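Print | E-mail | 2 comments

CHAPTER 9
Elastomers and Soft Molded Parts

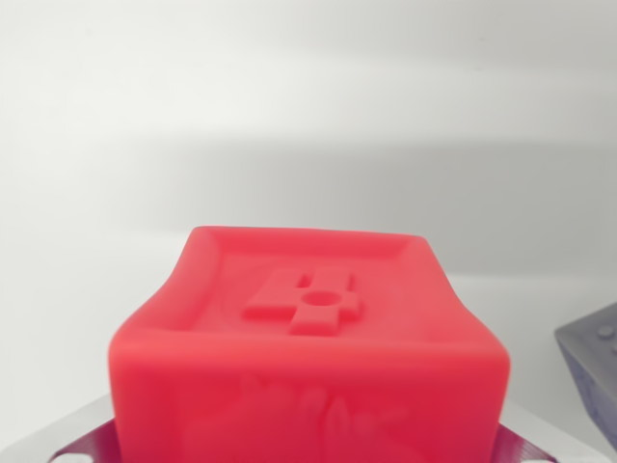 Figure 9.1 A red block with rounded corners and a raised rim around a recessed top face.

Most of the materials covered so far were treated as stiff. A steel bracket under a small load changes shape too little to matter, and its drawing can be read as a record of the part itself. Soft parts need a different approach. Their size depends on how they are held, on the load at the moment of measurement, and on the temperature of the room.

An elastomer is a polymer that can be stretched to a large strain and will return close to its first length when the load is removed. The long chains are tied together at scattered points called crosslinks. Few crosslinks give a soft part with high stretch; many give a hard one that tears early.

Hardness is read with a durometer -- a spring-loaded pin pressed into the surface. In this chapter a grade of 25 on the Shore A scale is called soft, and the worked problems use a sheet stretched to 200 percent strain. Section 9.2 sets out the test method. Section 9.3 covers mold shrinkage, with data from the Ondby trials, and Section 9.4 deals with creep and set.

Students should review stress and strain (Chapter 4) before going on. Table 9.1 lists the symbols used. Values for the Siteck compounds are given at room temperature unless marked otherwise.

9.1 Strain in Soft Solids

For small loads the engineering strain is the change in length divided by the first length. At large stretch the cross section shrinks as well, and the true stress must be found from the current area.

Contact | Copyright Bado Technical Press | Back to top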